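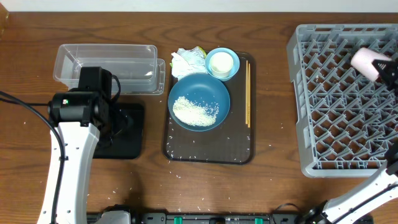

래드컴 야간열차, 다시 달립니다 (그리고 저는 벌써 표를 샀어요)

2020년 8월 10일

여러분, 드디어 소식이 나왔어요! 2월에 멈춰 섰던 노마이드발 래드컴행 야간열차가 이번 달 말부터 다시 운행한다고 합니다. 오늘 아침에 커피 내리다가 알림을 보고 하마터면 컵을 엎을 뻔했네요. 이 블로그를 오래 보신 분들은 제가 이 노선을 얼마나 좋아하는지 아실 거예요. 재작년 가을에 처음 탔다가 내리기 싫어서 종착역 승강장에서 한참 서성거렸던 그 열차 맞습니다.

우선 확정된 내용부터 적을게요. 운영사인 보지크(Bozsik) 측 공지를 보면 밤 9시 조금 넘어 노마이드(Nomside)를 출발해서 다음 날 아침 래드컴(Ladcombe)에 도착하는 시간표는 예전과 거의 같습니다. 다만 매일 운행은 아니고 당분간 일주일에 세 번만 다닌다고 해요. 요일은 방향마다 다르니까 왕복으로 끊으실 분들은 꼭 시간표를 따로 확인하세요. 저도 처음에 올 때 표를 없는 날짜로 잡으려다가 왜 자꾸 오류가 나나 한참 씨름했습니다.

객차도 좀 바뀌었어요. 침대칸은 두 량으로 줄었고, 예전에 여섯 명이 같이 쓰던 쿠셰트는 이번에는 일행끼리만 쓸 수 있습니다. 모르는 사람이랑 한 칸에 들어가는 일은 없다는 얘기죠. 사실 저는 그 어색한 첫인사랑 누가 위 칸에서 잘지 눈치 보는 시간을 은근히 좋아했는데, 요즘 분위기에는 어쩔 수 없겠죠. 혼자 타는 사람은 1인실을 끊거나 좌석칸에 앉아서 가야 하고요. 좌석칸은 옆자리를 비워서 판다고 합니다. 마스크는 객실 문을 닫고 있을 때 말고는 계속 써야 합니다.

식당차는... 네, 안 붙습니다. 이 대목에서 한숨이 나왔어요. 밤늦게 식당차에 앉아서 굴라시 한 그릇 시켜 놓고 창밖에 작은 역들이 휙휙 지나가는 걸 보는 게 이 노선의 절반인데 말이에요. 그 대신 승무원이 아침에 빵이랑 잼, 음료가 든 봉투를 객실로 가져다준다고 해요. 뜨거운 물은 부탁하면 준다고 하니까 저는 컵라면이랑 보리차 티백을 챙겨 갈 생각입니다. 노마이드역 매점은 저녁 8시면 닫는다는 얘기가 있으니 저녁거리는 시내에서 미리 사 오시는 게 마음 편할 거예요. 역 뒤편 시장 골목의 만두집, 아직 하는지 모르겠네요. 문 열었으면 누가 댓글 좀 남겨 주세요!

노선 사정을 좀 더 알고 싶어서 벤체 소모지(Bence Somogyi) 씨한테도 메일을 보내 봤어요. 래드컴 쪽에서 오래 여행 안내 일을 하신 분인데, 제가 지난번 여행기를 쓸 때도 도움을 많이 받았거든요. 답장이 정말 빨리 왔습니다.

"다들 기다렸어요. 봄 내내 역 앞 광장이 너무 조용해서 이상할 정도였으니까요. 그런데 오시는 분들께 한 가지는 꼭 말씀드리고 싶어요. 호수 쪽 버스가 아직 예전처럼 안 다닙니다. 열차에서 내려서 바로 갈아탈 생각으로 오시면 역에서 오래 기다리셔야 해요."

이 버스 얘기는 공지에 없어서 저도 몰랐어요. 찾아보니까 오전에는 10시 버스가 첫차더라고요. 열차가 제시간에 도착하면 꽤 오래 떠 버리는 셈이죠. 소모지 씨 말로는 역에서 강을 따라 구시가까지 걸어가서 아침을 먹고 오면 시간이 딱 맞는대요. 짐은 역 보관함에 넣으면 되는데, 큰 칸은 동전만 받으니까 미리 바꿔 두시고요. 저번에 저는 동전이 없어서 트렁크를 질질 끌고 돌길을 걸었습니다. 그 소리가 아직도 귀에 들리는 것 같아요. 골목 사람들 다 깨웠을 거예요.

숙소도 잠깐 둘러봤는데, 제가 늘 묵던 강 건너 게스트하우스는 객실을 절반만 열어 놓고 받고 있어요. 그래서 주말은 벌써 거의 찼더라고요. 평일은 아직 여유가 있었고요. 부엌을 같이 쓰는 집들은 부엌 이용 시간을 나눠 놓은 데가 많으니까 밥을 해 드실 분은 예약하기 전에 물어보세요. 저는 장 봐서 해 먹는 여행을 좋아하는 편이라 이게 제일 먼저 궁금했거든요.

표는 보지크 홈페이지에서 바로 살 수 있고, 스투저(Stuser) 앱에서도 풀렸습니다. 두 군데 다 들어가 봤는데 가격은 똑같았어요. 앱 쪽이 객실 배치도가 보여서 고르기는 편했고, 대신 결제 화면에서 한 번 튕겼습니다. 혹시 튕기면 바로 다시 결제하지 마시고 예약 내역부터 확인하세요. 저는 다행히 한 번만 빠져나갔어요. 환불은 출발 전날까지 전액이고, 그 뒤로는 날짜 변경만 됩니다. 2월에 취소된 표를 아직 바우처로 갖고 계신 분들은 그걸로도 결제가 되는데, 앱에서는 안 되고 홈페이지나 창구로 가야 해요.

저는 1인실로 끊었습니다. 좀 비싸긴 했는데 몇 달 동안 여행에 쓴 돈이 0원이었으니까 스스로 좀 봐주기로 했어요. 창문은 진행 방향 왼쪽으로 골랐고요. 이 노선 타실 분들은 꼭 왼쪽입니다! 새벽에 강을 따라 도는 구간이 전부 왼쪽이에요. 해 뜰 무렵에 물안개가 깔리면 정말 이불 속에서 꼼짝도 하기 싫어집니다. 오른쪽은 산비탈하고 방음벽밖에 안 보여요. 처음 탔을 때 제가 오른쪽이어서 복도에 나가 한 시간을 서 있었잖아요.

아, 자전거 얘기 물어보신 분이 계셨는데 자전거 칸은 이번에 안 붙는다고 합니다. 접이식은 가방에 넣으면 객실에 들고 탈 수 있어요. 강아지는 1인실이나 일행끼리 쓰는 칸에서만 되고 표를 따로 사야 합니다.

이 시간표는 일단 21일 동안만 확정이고, 그 뒤는 승객 수랑 상황을 봐서 다시 발표한다고 해요. 가을 표는 아직 검색해도 안 나오니까 놀라지 마세요. 운행 요일이 늘어나거나 식당차가 돌아온다는 소식이 있으면 바로 올릴게요. 굴라시 소식이면 새벽에라도 올립니다.

다녀와서 여행기도 쓸게요. 혹시 같은 열차 타시는 분 계시면 복도에서 인사해요, 마스크 쓰고 멀찍이서요! 아침 봉투에 든 잼이 살구잼인지 자두잼인지 아시는 분도 댓글 부탁드려요.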